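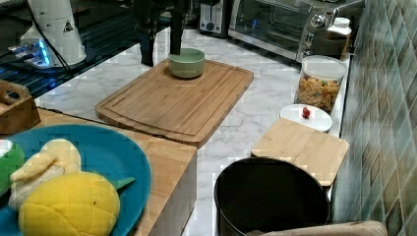 Sunday, 4 pm. Skarach arm, kitchen bench.

Moved the home pose up 128 mm so the gripper clears the toaster oven door when it swings. Reach to the far corner of the cutting board is now fine. Past that the elbow joint complains.

Small green bowl: approach from straight above is still off to one side, so one finger comes down too close to the rim. Offset in the Nilis config was left over from the old fingers. Changed it and saved as a new file, didn't overwrite.

Ran the pick routine at 435 and then 1090 steps/s. Slow one held its line. Fast one wobbles on the stop, worse with the arm stretched out. Colour of the bowl is close to the tiles and the detector drops it now and then.

To do: re-square the base, print stiffer finger pads, try the plush banana before anything heavier. Spare servo from Brennan still on back order.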